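A whiteboard on legs, at last!

22 Jan 2020

I have wanted a proper standing whiteboard for ages, and now I get to work near one every day. The tall ones with a thin black rim are my favorite - you can walk right up, write at eye level, and step back to think. Ilse Wiegand got me hooked on them back in June, and I haven't gone back to sticky notes!

The other thing I love is a room with big windows and pale roller blinds. Soft light all day, no squinting, and I even like the white pipes running across the ceiling.

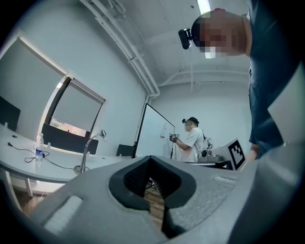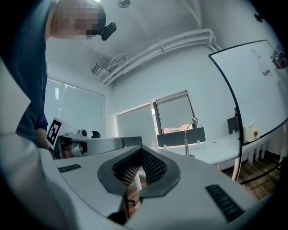 What I write with

Red marker, always. I wipe down with a dry cloth before lunch (a damp one on bad days) and keep two spare markers in my bag. Next up I want to try the magnetic tray from Plisano.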